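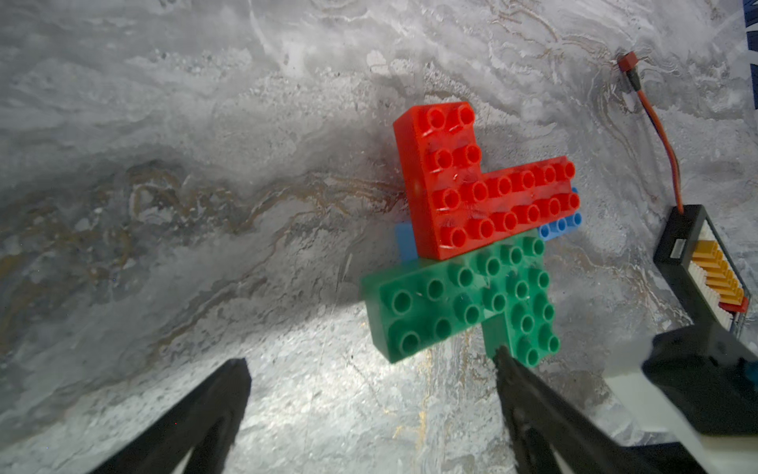 Intento 218. El reglamento de Larutley exigía separar las piezas sin volcar la pila: primero la roja, luego la azul, al final la verde. El equipo de Grorncombe disponía de 19 minutos y de un programa llamado Plemby, escrito entre abril y la víspera por dos alumnas que ya no se hablaban.

La mayor ajustó el umbral de fuerza a 224 unidades. La menor corrigió el ángulo de aproximación en 2 grados, sin consultar. Ambos cambios quedaron en el registro con el mismo mensaje: «arreglo».

—¿Has tocado la rotación?

—¿Has tocado la fuerza?

El juez pidió confirmación. Según el manual, bastaba una firma. Firmaron las dos, una encima de la otra, y el programa pasó a la primera línea.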